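Teaching a Two-Armed Robot to Sweep a Bedroom Corner by Remote Control

Saturday, November 26, 2022

I get more mail about sweeping than about anything else on this site, so let's do it properly. I'm assuming your arms are already paired with your hand controllers and that you've been through the Lucero setup page (if you haven't, go do that first, I'll wait).

Before you record anything, just drive around for 30 minutes. Pick up the stick, put it down, pick it up again! Sweeping by remote feels odd at first, mostly your wrists want to go faster than the arms do, and every bit of that impatience ends up in your recordings.

Now decide which arm gets which tool and stick with it. I keep the long handle on the left and leave the dustpan to the right, and I park myself so that both arms can get to the floor between the door and the bed. Check your cables too. They need enough slack to swing with the elbow — a cable that pulls tight halfway through a stroke will ruin the take.
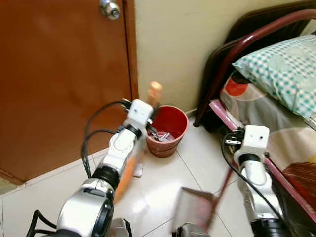
Borkari wrote in to say that I should bring the pan in first and only then start the broom, that it saved a lot of bad takes, and that gripping the handle lower down made the strokes steadier. I've tried the first part and I'm sold. The grip height I'd leave up to you, it depends on how long your stick is.

So the order I use now goes like this. Pan down flat, pause, broom down behind the dirt, one slow pull, pause, lift the broom, lift the pan, tip it over the wastebasket. Those pauses matter more than you'd think. My first batch had none, and the trained robot mushed the pull and the lift together into one sad little flick.

Turn around in tight spots using small moves. With a bed on one side and a door on the other you'll bump something sooner or later, and when you do, stop the recording and throw that take out. Don't try to save it with a clever recovery (recoveries are great training data, but do them on purpose, in their own folder).

Keep an eye on the wrist view the whole time you're near the bed rail.
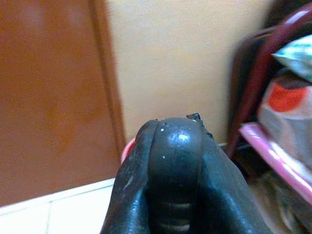
Photo: Drarilberg workshop

The wrist view smears when you swing too fast. If the things in the background go streaky, slow down and do that part over. Wipe the grippers while you're at it, specks show up very clearly that close.

How many takes? I recorded 128 for my last round, moving the dirt and the basket a little between them. Watch them back at double speed the next day and delete the ugly ones, then send the rest to training through the Brillau uploader with the left and right arms labeled. Mine got mixed up back in March and the robot tried to sweep with the dustpan.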